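Meal Kits, Recipe Boxes and Family Cooking: Your Questions

I write about home cooking for people who have jobs and picky eaters, and the same questions land in my inbox every week. My answers tend to disappoint anyone with something to sell.

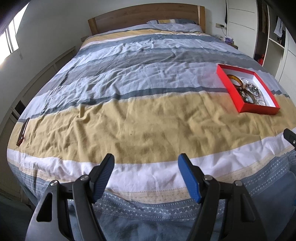
Most of these came in after my September column on recipe subscriptions, and I've kept the wording close to what readers sent.

Do meal kits save money?

Compared with takeout, usually. Compared with a bag of lentils and a cabbage, no. The companies like to compare themselves with takeout. Add up what you spent on dinners last month before you sign up, then do it again after the discount runs out. The discount always runs out.

I tried Bravel. Is it healthier than what I was making before?

I don't know what you were making before, and neither does Bravel. I cooked from their boxes for several weeks. The portions of vegetables were fine, the sauces were saltier than mine, and I was hungry by nine at night. If your old dinner was cereal over the sink, then yes, it's an improvement. If you already cooked beans and greens three times a week, I can't see what you'd gain.

What does "chef designed" mean?

Very little, as far as I can tell. I wrote to two services to ask which chef and got a coupon from one of them. A good recipe tells you what the onions should look like before the next step. Judge it on that.

Can I trust the cooking times on the recipe cards?

No. Add ten minutes to anything under thirty. The card assumes your onion is peeled and your pan is on the stove and that no child has asked you for scissors. One Usov card promised me a 32-minute chickpea stew. It took 57, and I chop fast.

My family wants the same four dinners over and over. Should I worry?

I wouldn't. People ate the same four dinners for most of history. Change one thing at a time - a different bean, lime in place of lemon - and don't announce it. I'm doubtful of the advice that says a child will love any vegetable she helped to wash. Mine washed plenty of kale and ate almost none of it.

Should I count calories if I'm cooking at home?

That's between you and your doctor. I will say the numbers printed with recipes are shakier than they look. Most come from a calculator that has no idea how much oil you poured. When a site tells me a bowl of soup is exactly 200 calories, I assume somebody rounded, and not upward. The 2000 on food labels is a general reference figure for comparing products. Your own needs may be higher or lower.

Is it worth paying for a recipe app?

I paid for Amin for a year. It made nice shopping lists and kept suggesting salmon, which I had told it I don't eat. A folder of printed pages with soy sauce on them has served me better. Readers with long commutes tell me they like having the recipes read aloud, so maybe I'm the wrong person to ask.

Do I have to soak dried beans?

No. Unsoaked beans take longer, and how much longer depends on how old they are, a thing the bag won't tell you. I soak when I remember. The one exception I'd insist on is red kidney beans: soak them at least five hours, drain, and boil them hard in fresh water before you turn the heat down. Don't put them raw in a slow cooker.

What about "superfoods"?

It's a marketing word. Blueberries are good. So are carrots, at a fraction of the price, and no one has ever put a carrot on a billboard for me to complain about. Eat the berries if you like them.

Where do you get recipes you trust?

From people who cook for others on weeknights. Malathi Bhat ran a Friday evening class in Tullstead that I went to for two winters, and her dal is still the recipe I make most. Red lentils, turmeric, a lot of cumin seed fried in oil at the end, and salt added later than you think. She gave no nutrition information for it at all. When somebody asked about protein she told them to have a second bowl.

Will you review the box my company sends?

Probably not, and if I do I'll pay for it myself. Please stop mailing me granola.

I have a question that isn't on this page.

Send it through the contact form. I read everything but answer slowly, and I can't help with canning. For that, use tested instructions from your county extension office, and don't take a stranger's word for it, mine included.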